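Search reviews
Enter keyword

August
By Clenent

Wamness mesh sorting baskets, green and orange-red

I bought these to replace cardboard trays for sorting packaged parts by letter. The walls are an open rectangular grid, and the baskets are plastic throughout. I have used the pair for 44 days on a plain table against the wall.

Rigidity is acceptable. With a load of 1872 grams the long sides bow slightly outward but recover when emptied. Empty weight on my scale is 203 grams. The floor stays flat, and the basket slides on a wood surface without leaving marks.

Labeling is the weak point. There is no card slot and no solid panel on the rim, so a paper label has to be taped on. Tape holds on the top edge but lifts from the grid, where there is too little contact area. The Tonex trays I used before had a molded holder, and I miss it. Handwritten letters on white paper read well against the green. A label on the rim is easily hidden once a basket is packed high.

Capacity suits mixed sizes. Large packages go at the front, small ones stand upright in the corners, and each should carry its own label, as black wrapping gives no clue to the contents. A stray B among the As is easy to miss otherwise.

The Lobo version costs 25 percent more and has a thicker rim. For light sorting I would stay with the Wamness and budget for better tape. 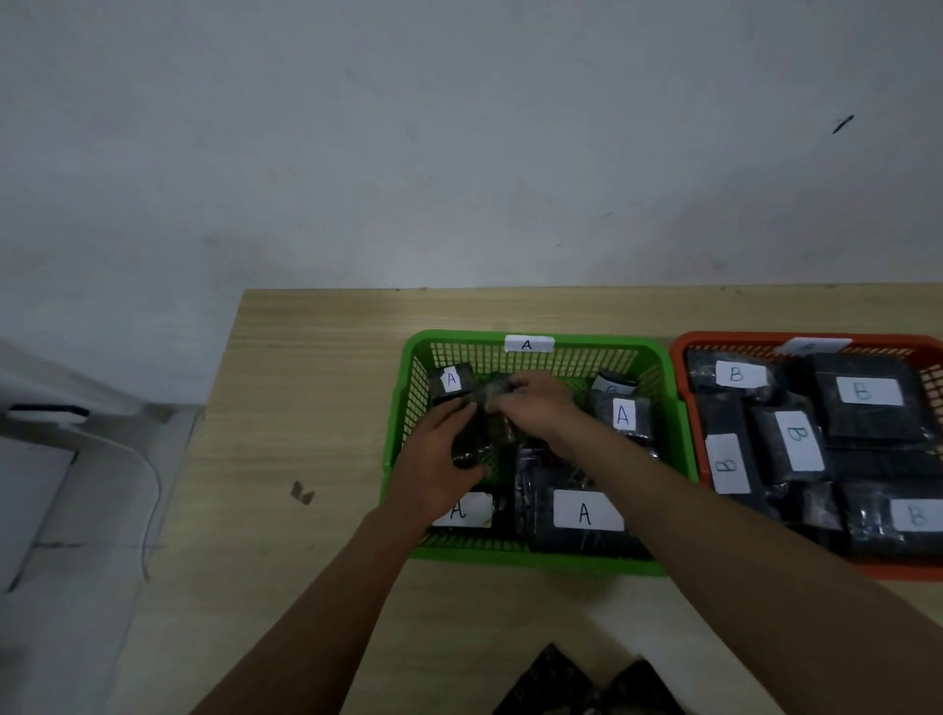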